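Projets soutenus Bilans Calendrier Nous écrire
Bilans > Aide alimentaire > Colis étudiants > Rapport d'étape

Rapport d'étape au fonds Ultolex : colis de dépannage de l'association Trusari

Chers amis du fonds,

Nous vous devions ce rapport pour juillet et il part avec un peu de retard, ce dont nous vous demandons pardon. La fin de l'année universitaire a été chargée, et il nous a fallu attendre les derniers relevés de la résidence Branton pour vous donner des chiffres qui tiennent debout.

Commençons par la bonne nouvelle : 538 colis ont été remis depuis le début de la convention, alors que nous nous étions engagés sur 400 pour la même période. La demande vient surtout de Branton, où beaucoup d'étudiants restent l'été sans travail et sans restaurant universitaire, mais le quartier Bech progresse aussi, et nous en sommes très heureux, tant les débuts y avaient été timides (on n'ose pas toujours pousser la porte la première fois, et nous le comprenons bien).

Côté dépenses, nous restons dans l'enveloppe. Le poste transport a dépassé la prévision de 15 %, à cause des deux tournées supplémentaires du soir, que nous avons compensées en renonçant à l'impression des livrets de recettes. Ils sont désormais envoyés par courriel, et les retours sont plutôt bons, même si plusieurs personnes nous disent regretter le papier.

Il reste des points à améliorer. Les produits frais nous donnent du souci : sans chambre froide à Bech, nous ne pouvons en proposer qu'à Branton, et cette différence est mal vécue. Une demande est en cours auprès du bailleur pour partager un local. Nous avons aussi revu l'horaire de permanence, qui commence maintenant à 17 h 30, car l'ancien créneau tombait en plein dans les cours et les petits boulots.

Pour la composition des colis, le questionnaire du printemps nous a bien aidés. On nous demande des choses rapides à préparer, de quoi grignoter pendant les révisions, et moins de conserves de légumes.

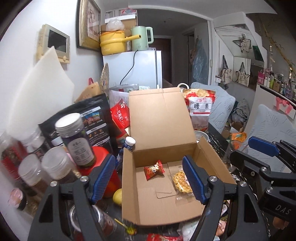
Page modifiée pour la dernière fois en juillet, à 16 h 40

Nous avons donc ajouté un petit assortiment de snacks emballés individuellement, dans un carton à part, pour qu'il puisse être pris seul par ceux qui n'ont pas besoin du colis entier. Le carton brun ordinaire nous convient très bien et se replie sans peine au retour.

Pour la rentrée, nous visons 1 000 colis sur l'année complète. Le budget révisé vous parviendra avec le prochain envoi, ainsi que la réponse du bailleur si nous l'avons d'ici là. Merci encore, très sincèrement, de votre confiance et de votre patience.

L'équipe de Trusari

À lire aussi
Bilan de la première saison à Branton
Ouverture de la permanence de Bech
Recettes à une seule casserole
Questionnaire du printemps : les réponses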